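Ticket: Gripper opens unevenly in sim cell, grasp check fails at home pose
Opened by: Heather Mackay
Assigned to: Ravindra Dhillon
Cell: Sandhu (simulated)
Status: Closed

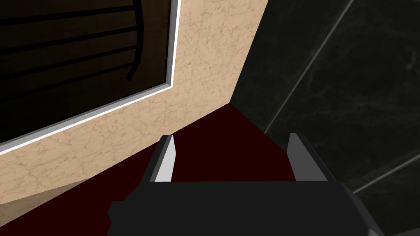 The problem started after the February update to the Trarkent gripper package. The arm homes normally and the gripper gets its open command, but the grasp check that runs before every episode fails with "finger travel mismatch". It does not fail every time. In a batch of 40 episodes I had 17 aborted at the check, and the rest ran to the end with no warnings.

What I expect: both fingers go to full open, the check reads the two joint values, the difference is inside tolerance, the episode starts.

What I get: on the failed episodes the right finger reports short of full open at the moment the check runs. The left one always reports full open. If I pause the sim and look a moment later, both fingers are open and the numbers match.

Things I tried before opening this ticket:

Restarted the sim server. No change.
Cleared the asset cache and let it rebuild. No change.
Switched the room to the plain gray test room in case it was a collision with something. Still fails.
Ran with rendering off. Still fails, maybe a little less often, but I did not run enough episodes to say.

I have not touched the tolerance in the check. I'd like to know what is wrong before I loosen it.

— Heather

Reply from Ravindra Dhillon, 9:40 am

Thanks, this is a good start. Please send me:

1. The gripper config as loaded, not the one on disk. The server writes it to the run folder at startup.
2. The joint log from one failed episode and one good one.
3. Which controller you are on. There are two in the package now, and the update changed which one is the default.

Also, is this the Sandhu cell only, or do you see it in Cunetti as well? They share the gripper model but not the config.

Reply from Heather Mackay, 10:25 am

Files are in the run folder, under "ticket".

Sandhu only. I ran a batch on Cunetti this morning to be sure and had no aborts.

Controller says "position_v2". I did not pick that, so I assume it came in with the update. Cunetti is still on the old one. It is pinned in the config there and I never pinned it here.

Reply from Ravindra Dhillon, 11:15 am

OK, that narrows it down. I looked at the joint logs first.

In the good episode both fingers start moving on the same step and reach the open stop together. In the failed episode they start together too, but the right finger moves slower the whole way and gets to the stop 8 steps after the left. The check runs before that. So the finger does get there and the reading is right. It is just late.

Then I looked at the loaded config. The old controller has one drive for the left finger and the right one follows it through a mimic joint. The new controller drives the two fingers separately, each with its own stiffness, damping and force limit. The left finger has values in your file. The right finger has none, so it gets the package defaults, and the default force limit is lower than what you set on the left.

That explains a slow right finger. It does not explain why most episodes pass, so please don't close this yet.

Can you do two things:

Copy the left finger's stiffness, damping and force limit into the right finger block. Leave everything else alone.
Run the same seeds as your first batch. It has to be the same seeds or we can't compare.

Reply from Heather Mackay, 1:05 pm

Done. Same seeds. Down from 17 aborts to 7.

Better, but still failing. The ones that fail now were all in the first group of failures. No new ones.

I checked the log on two of them. The right finger now moves at the same speed as the left, but it starts late. Before, it started on time and went slow. I don't understand that part.

Reply from Ravindra Dhillon, 2:10 pm

I don't think it is starting late. I think it is starting from further closed. Look at the position on step zero, before any command goes out. On the seven that still fail, the right finger is not at its home value. On the good ones it is.

The reset does this, in order:

Load the room.
Place the arm at home.
Write the finger joint positions.
Step once to settle.
Send the open command.
Run the check after a fixed number of steps.

With the mimic joint, writing the left finger position was enough, and the right one was pulled along. With separate drives nothing pulls it, so it stays wherever the last episode left it. If the last episode ended with the gripper open, you never notice. If it ended closed on something, the right finger begins the next episode closed and has the full travel to cover.

You can test this without changing any code. Take one of the failing seeds and run it alone on a fresh server. I expect it to pass. Then run it straight after the episode that came before it in the batch, and I expect it to fail.

Reply from Heather Mackay, 2:50 pm

Confirmed on three seeds. Each one passes alone and fails when it follows the episode that came before it in the batch. In all three the earlier episode ended with the gripper closed.

So where does the fix go? The reset script for this cell is ours. It was copied from the Mandton template a long time ago and has been edited since.

Reply from Ravindra Dhillon, 3:20 pm

In the reset script. Find the line that writes the finger position. It will have a single joint name in it. Change it to take both finger joints and write the home value to each. Set both velocities to zero in the same place, or a finger that was moving when the episode ended can keep drifting through the settle step.

Then set the drive targets to the home value as well. This one is easy to miss. If you write the position but leave the old target, the drive spends the settle step pushing the finger back toward where it was told to go last time.

Please also replace the fixed wait in the check. Have it wait until both fingers have stopped moving, with an upper limit so it can't hang, and then compare. A fixed wait will break again the next time anyone changes the force limit.

Pin the controller by name in the config. Stay on position_v2 if you want, but write it down so the next update can't move you.

Reply from Heather Mackay, 4:35 pm

All four changes made:

Both finger joints written at reset, velocities zeroed.
Drive targets set to home in the same block.
Check waits for both fingers to stop, then compares. Tolerance not changed.
Controller pinned to position_v2 in the Sandhu config.

Same seeds, full batch: no aborts. I ran it again with the order shuffled and had none there either. Went back to the normal room for the second run, since the first was in the gray test room.

One question. The check now takes a bit longer on episodes where the gripper was closed before. Is that a sign something is still off?

Reply from Ravindra Dhillon, 4:50 pm

If the reset is right, every episode should start from the same finger position and the check should take the same number of steps each time. Look at step zero again on one of the slow ones.

Reply from Heather Mackay, 5:20 pm

Found it. I had the new block after the settle step, not before it. The positions were right by the time the open command went out, but the arm was still moving slightly from the settle, and the stop test was picking that up. Moved the block to before the settle. The check takes the same number of steps on every episode now.

Reran the batch, no aborts.

Reply from Ravindra Dhillon, 5:30 pm

Good. Two leftovers on my side. I'll add a warning to the package for when one finger has drive values and the other is on defaults. I'll also fix the Mandton template, which still writes only the one joint. Anyone who moves a cell from that template to the new controller will run into the same thing.

Cunetti is fine as it is. If you move it to position_v2 later, bring over the reset block and the right finger values in the same change.

Closing. Reopen if the mismatch comes back and attach the step zero joint values.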